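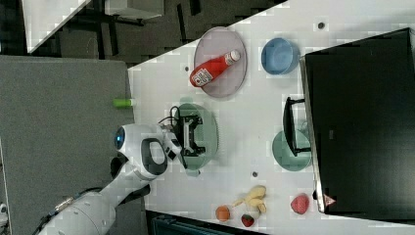

Tabletop cell, gripper over the green plate.

Equipment notebook, Irkamora manipulation laboratory. Entry concerns the replacement and expansion request for the coming budget round. Colleagues are asked to add corrections in the margin before the request goes forward.

Current position. The cell operates with one arm, one parallel gripper and the white table with its drilled holes. The arm is sound and is not part of this request. The gripper is the item of concern. Spare finger sets are down to the last pair, and the supplier, Jarnar, has advised a lead time of 15 working days once an order is placed. Fingertips are to be treated as a consumable from now on and given their own line.

Tableware and toy food. These were bought piecemeal from petty cash and never entered in the register. Plates, bowls, the ketchup bottle, the banana and the strawberries should be purchased in duplicate so that a damaged item can be replaced with one of the same colour and size. Allowance requested: $79 per set, two sets. Translucent plates are to be retained in the order, as the depth readings over them remain the least reliable and we require them for comparison. 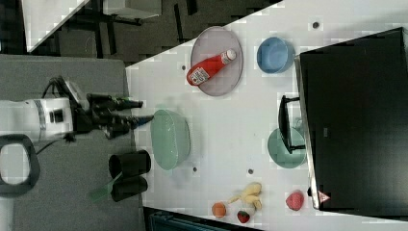

Irkamora, May

Cabling. Black cables loop above the wrist, and any added sensor at that position will require its own run. A proper dress kit has been quoted by Fostlow at $400, fitted. The alternative is to purchase clips and sleeving for $200 and do the work ourselves over an afternoon. The second option is preferred for this round, provided that the clips can be removed without marking the arm casing. To be confirmed with Fostlow in writing.

Camera. The module on top of the gripper assembly is adequate for close work. A second unit is desirable but should be listed as deferred. If funds are released late in the financial year, it is the first item to be reinstated.

Table. Before any new fixture is ordered, the hole spacing must be measured and recorded here. The last bracket was ordered from a catalogue drawing and had to be sent back at our cost.

Appliances. The toaster oven occupies the right side of the table and limits where crockery can be placed. A larger tabletop was considered. It would exceed the threshold for a single quotation and would delay the whole request, so it has been moved to next year's programme. Lương bench supplies has been asked for an indicative price only.

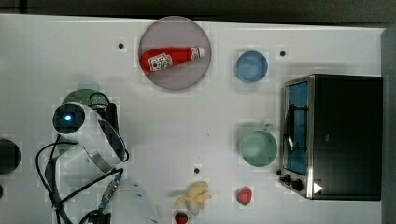 Actions before submission

1. Obtain written quotation from Jarnar for finger sets, with freight shown separately.
2. Measure hole spacing and enter it on the facing page.
3. Confirm clip type with Fostlow.
4. Enter all existing tableware and toy food in the register, including the mug.
5. Check whether the oven is covered by the current electrical test and tag.
6. Decide cost centre for consumables. Operating budget is favoured over capital.

Unresolved: whether the duplicate sets may be stored in the laboratory or must go to the central store.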